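How to Clean Up Your Old Posts Before a Job Search

Most people who have been online since high school have posts they would not write today. Employers look, and so do clients, landlords and reporters. The steps below cover finding old posts, saving a copy, and deciding what to delete. Set aside a couple of evenings if you have been posting for ten years or more.

What you need

A computer (the phone apps hide some of these settings), the passwords to your accounts, including the ones you stopped using, and space to save a few large files.

Step 1. List your accounts

Write down every site where you have ever posted under your own name or a username people connect with you. Search your email for "welcome," "verify your account" and "confirm your email." Check old addresses too. Forums and comment sections count. So do blogs you kept for a class.

Step 2. Download your archive

Do this before you delete anything. Most large networks have an option called "download your data" or something close to it, usually under privacy or account settings. The file can take a day or longer to arrive, and the link expires, so save it when it comes.

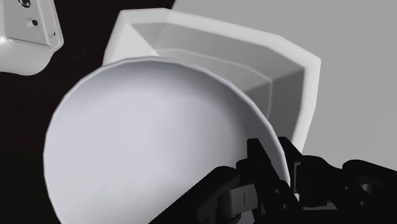 Keep the archive somewhere private. If someone asks you about an old post later, you will want the full text and the date in front of you. Miroslava Vrabec, who edits the staff newsletter at Warnari, had 340 posts on her first account and had no copy of any of them when a coworker brought one up in a meeting. She could not say what the rest of the thread had been about.

Step 3. Search the archive

Open the file in a browser or text editor and search for words instead of scrolling. Start with:

Slurs and insults, including ones you used as a joke
Names of religions, countries and ethnic groups
Names of former employers, teachers and coworkers
Political figures and parties
Drinking and drugs

Then search your replies. People tend to remember their own posts and forget what they wrote under someone else's. Look at reposts and likes as well, if the site shows them to the public.

Step 4. Sort what you find

Make 2 lists, one to delete and one to keep. If you cannot decide on a post in a minute, put it on the delete list. You already have a copy.
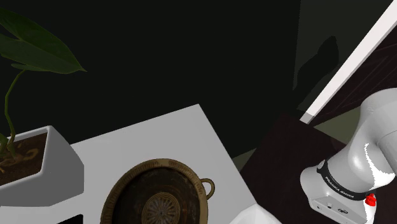

Image: Hendudmont

Be careful with posts that have already been quoted or shared widely. Deleting them can look like hiding them. In that case, write a short statement first, then remove the post.

Step 5. Delete

Delete by hand if the list is short. For long lists there are bulk tools, but many of them cap the free version, often at a few hundred posts. Mine stopped at 400 and I had to finish the following month. Remove the tool's access to your account when you are done.

Step 6. Check what is left

Log out, open a private window and search your name in quotation marks. Try it with your hometown, your school and your old usernames. Search engines may show a deleted post for a few weeks. Most have a form for reporting outdated results.

Screenshots and web archives are out of your hands. If one comes up, say what you wrote, how old you were and what you think now. Keep it to 5 sentences or fewer, and don't argue with replies.

Text by Apostolos Ververidis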